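Finishing bare plywood with Hodora hard oil: frequently asked questions

Which grade do I need?
Use the standard grade for boxes, trays and shelving. The floor grade contains a hardener and needs gloves.

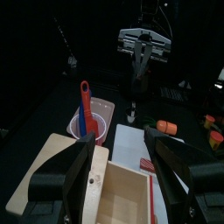 Answers by Elli Vainio | Updated August | Filed under: Wood care

How should the surface be prepared?
Sand along the grain to 180 grit and vacuum. Finer grits close the surface and reduce uptake. Fill gaps before oiling, as filler does not hold on an oiled face.

How much does a tin cover?
The 700 ml tin covers 14 square metres in one coat. Edges and end grain take more, so allow for this on small pieces.

How many coats?
2. Leave the first overnight. Wipe off all excess after 20 minutes, or the film will stay tacky.

Can I oil the inside of a closed compartment?
Yes, but leave it open until the smell has gone. Drying is slow where air does not move. 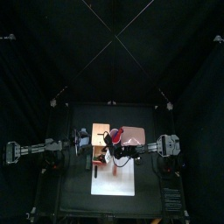 Rafsan Biswas writes that his second coat was still soft after three days in an unheated shed. Below 10 degrees the oil cures very slowly. Move the work indoors and do not add a further coat.

Can I use it over Pallden wax?
No. Remove the wax first; see data sheet 2249.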